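4.3 Comparing two grippers

1. Fit the Brolon gripper and home the arm.
2. Set the open box inside the taped square.
3. Run the pick routine 20 times and log each drop. 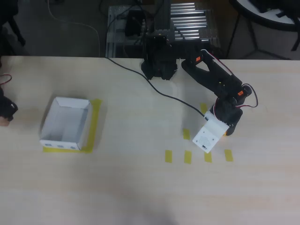
Fig. 5. Block held in the gripper, tape strips on the table.

4. Power off, fit the Grellero gripper and repeat steps 2 and 3.

Note: Keep the same speed setting for both grippers. Do not move the tape between runs.

Caution: Keep hands clear of the elbow joint while the arm is powered.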